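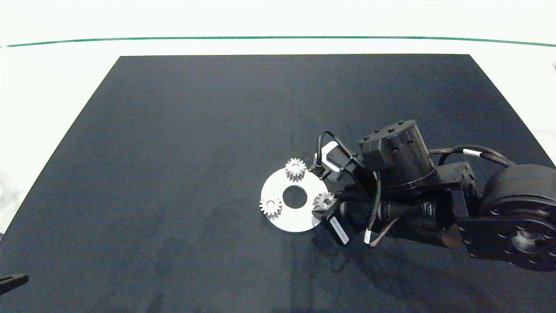
Three small gears on a white ring plate, with the gripper over the one on the right.

Questions we get about robots and chores

Can a robot put together a gearbox yet?
Parts of it. Placing gears on a plate is work that the arms at Rustad practice every day. Meshing the teeth is harder, and there a person still does better.

Why do you test with such small parts?
Our customers in Domdale asked for it. Small metal parts are dull work for people, and a mistake of one tooth is enough to spoil the set.

Will the same arm fold my laundry?
Not soon. A gear keeps its shape and a shirt does not. Tyra Blomqvist tried towels with us in February, and each towel took 11 minutes – too slow for any home.

What about dishes?
Plates and cups, sometimes. Greasy pans, no.

Do I need to change my workshop?
Usually you need good light and a table that does not move. Please plan two days for setup and three for training your staff.

Can I come and see it?
Yes, visits are possible in the afternoon from 2. Write to Parvaneh Abbasi and tell her which chore you have in mind.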